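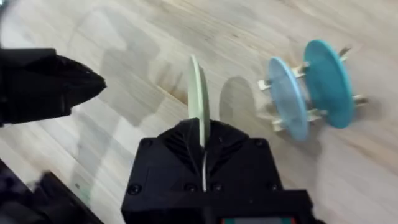 Wrist camera, right gripper holding the green disc

Re: [bench-arms] Zomport two-arm kit, worth it?

Takeda wrote:
> We have a quote for the Zomport pair with the wrist cameras and the
> Skirncombe teaching software. Is the small dish rack task any good
> for judging it, or should we ask for something harder?

Hi Takeda, and hello to everyone who wrote to me after my October post — I'm slowly getting to all of you!

I'd say keep the rack task. Thin round pieces gripped by the rim are a fair test of any gripper, and you'll learn more from them than from an afternoon of stacking blocks. We've logged 221 tries so far, 74 of them with the wrist view only.

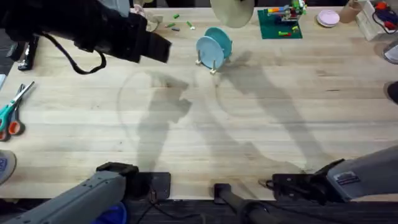 The other thing I'd ask the sales folks about is the support plan, which cost us 120 a month and covers the arms but leaves out the cameras. The Prestier plan covers both, though their software is a lot fussier to set up, and I say that as someone who likes fiddling. Happy to send you my notes if they'd help.

Warm wishes,
Nivaldo Godoy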